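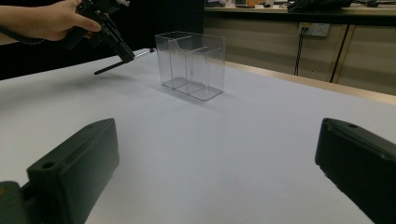

A clear plastic box with compartments, open at the top.

Drawer divider

A drawer divider is any strip, tray or box that splits a drawer into smaller spaces. I've been keeping this page on my home storage wiki going for years, mostly because I love the things (my kitchen has far too many of them!), and Ngân Cù fixes my spelling.

Types

The oldest kind is the fixed slat, glued or slotted into the drawer itself. You find it in old sewing cabinets and shop counters, and it's lovely until you buy a bigger pair of scissors. Loose trays came later, and they're what most of us have now - you drop them in, shuffle them about and swear a bit when they slide.

Spring-loaded dividers push against the drawer walls and stay put by pressure. I like them for socks and dish towels, but they're hopeless with anything heavy.

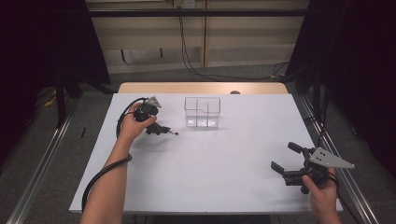 Measuring is where people go wrong, me included. Measure the inside of the drawer at the bottom, then again at the top, and go with the smaller number. Check the height too, or the drawer will jam halfway and you'll be fishing around in there with a butter knife.

Care

Plastic ones get warm water and dish soap. Wood gets a damp cloth and some 3 or 4 hours to dry before anything goes back in.

See also: Cutlery tray, Pegboard, Sewing box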